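I have promised for a long time to write something about my evenings with the remote-controlled arm, so I will try to do it in short posts. I am not an engineer. I teach sewing to adults, and I joined the Cetari group in August as a demonstrator.

A demonstrator is a person who does the task by hand controller, again and again, and the recordings are later used to train the arm. In our case all of it happens in simulation. I sit at my kitchen table with the controller and the arm exists only on the screen.

My target for the month was 100 good demonstrations. "Good" is decided by Randi Haugen, who looks through them and is strict but fair. After my first evening I had sent her 30, and she kept 2.

The reason was my hand. When I sew, I correct myself all the time with very small movements and I do not notice them. The controller notices all of them. On the replay my gripper was trembling over the table like an old man looking for his glasses.

Helge Forsberg gave me the advice which helped most: decide where the fingers shall go before you touch the controller. Say it aloud if you must. Then go there in one movement and stop.

So now I say it aloud. "One finger left, one finger right, wait." My neighbours have thin walls and I wonder what they think of me.
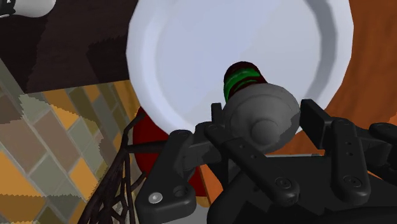 Wrist view, fingers apart, one on each side of the grey end. The white plate is behind it.

I like this view very much and I also distrust it. From the wrist you see the gap between the fingers so clearly that you believe you understand everything. But how high you are above the table, this you must get from somewhere else.

Liv Eide, who has done this longer than me, keeps the two views side by side and looks at the wrist only for the last part of the approach. I tried to copy her. For a week I was worse than before, and then slowly I was better.

Another thing I had to learn is the waiting. When I have the fingers in the right place I want to close them at once. Randi asks us to hold still for a short moment first. She says that the recordings where people rush are hard to learn from, as every person rushes in a different way.

I asked her if a mistake in the middle makes the whole recording useless. She said no. If I miss, go back calmly and take it again, she can often keep it. What she cannot keep is when I miss, get annoyed and make three quick attempts. She can see on the curve that I am annoyed! I did not know a curve could show this.

About the small objects: I was sure they would be the easy ones, being light and narrow. They are difficult. A big object forgives you if you come in a little from the side. With a small one, a little from the side is already beside it.

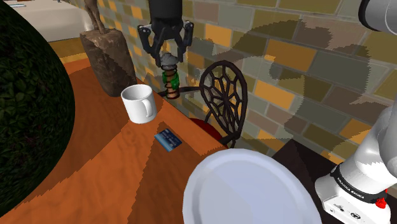
The side view is the one I trust for height. Hold the thing upright, look how far it is from the table and from everything else standing there, and only then move sideways. I lost many recordings to going sideways too early.

My worst habit at the moment is that I turn the wrist while I lift. In the real world I do it with a teacup, with scissors, with a bag of flour. I never knew this about myself. Hussam Karaki watched some of my replays and wrote only "wrist" under each of them.

The count today: 46 accepted. It is less than half and the month is more than half gone, so I will have some late nights. Märta Midtbø has offered to swap tasks with me for a few days, but I said no thank you. I want to finish this one.

Somebody asked in my messages if it is not boring. A little, yes, after nine in the evening. But hand sewing is also the same stitch many times, and I have done this for most of my life. I find the two are close to each other. You get tired in the same place between the shoulders.

Somebody else asked about the controller. It is the simple one which the group lends out, with a trigger for the fingers. The trigger is a bit stiff. I put a piece of felt on it and now my finger does not slip.

I will write again when I have the next ten. If you also do demonstrations and you have a trick for the wrist turning while lifting, please tell me. I have tried holding my elbow against the table edge and it works until I forget it.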